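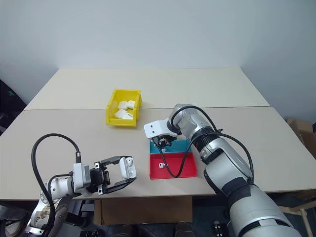
Jultis Mobile Client: Progress Report for January
Prepared for the Dokum program office

Status

Work on the Jultis client for phones and tablets is on schedule for the second milestone. The offline message queue and the new sign-in flow are complete and merged. Push notification handling is in review. The media uploader has slipped and is covered under Open Issues.

The January build went to the Bavia test group, which has 64 registered accounts. Crash reports from that group go to the same tracker the development team uses, so no separate summary is attached.

Offline queue

Posts and comments written without a connection are now stored on the device and sent in order when the connection returns. Each item carries a client-generated key. The server discards any item whose key it has already accepted, so a retry after a timeout no longer produces a duplicate post. Before this change, duplicates were the most common complaint from the test group.

The queue holds a maximum of 20 items per account. When it is full, the client keeps the draft open and displays a message. The limit is set in the server configuration and can be raised without a new release. We do not propose raising it before the storage tests on older Android devices are finished.

Sign-in

The client no longer opens a browser window for the first sign-in. Session tokens are kept in the system key store on both platforms. Existing users are moved to the new token format the first time they open the updated client, with no need to enter a password again unless the old token has expired.

One defect remains. A user who belongs to two groups and switches between them during a token refresh is signed out of both. The cause is known (the refresh lock is held per group and should be held per account) and the fix is scheduled for the next build.

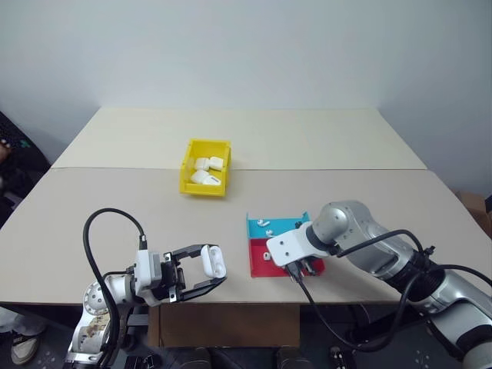
Jaxon Hawthorne

Notifications

The client now registers for four notification types: direct messages, replies, mentions and group announcements. Each can be turned off separately. The setting is stored on the server, so it follows the user to a second device.

Grouping on the lock screen works on iOS. On Android, replies to the same post still appear as separate entries when the client has been stopped by the system. A patch is in review.

Open issues

1. Media uploader. Large video files fail when the device moves from Wi-Fi to cellular during transfer. Resumable upload requires a change to the storage service run by the Kennedy team. The interface has been agreed in writing but has not been deployed to staging. Client work resumes when staging is available.

2. Accessibility. Screen reader labels are missing from the reaction menu and the group switcher. Both are assigned.

3. Feed loading. The feed requests 20 posts per page regardless of connection speed. A smaller first page has been tested internally and will be included in the next build behind a flag.

Budget and staffing

Spending is within the approved amount for the period. No change to staffing is requested. The device testing line is underspent and we ask that the balance be carried forward to cover the uploader tests.

Next period

Release the sign-in fix and the Android notification patch to the Bavia group. Complete storage tests for the offline queue. Begin uploader integration, subject to item 1. The build is cut on Friday and release notes will be posted to the project page the same day.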